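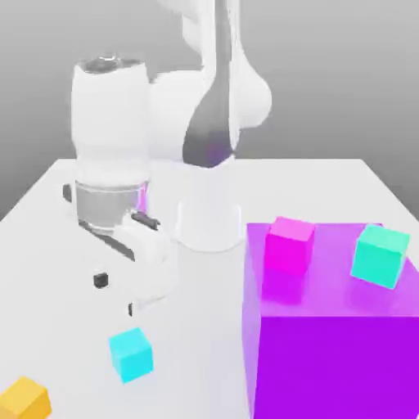 2021-06-16

I've been waiting on this one since December! Flisent has finally opened up Fivlow, its simulation kit for folks who want to practice robot arm programming without buying an arm first (my bank account says thanks). The starter pack runs $25 a month and comes with 300 ready-made tasks, mostly picking up and stacking colored cubes, plus a blank table you can set up however you like. I got through 5 of them last night before bed and the controls felt pretty smooth to me, though the loading times could use some work. There's a bigger plan with almost 1,000 tasks, but I'd start small. Wandeden is selling the kit too, same price, and they throw in a printed guide. Sign-ups are open now on both sites.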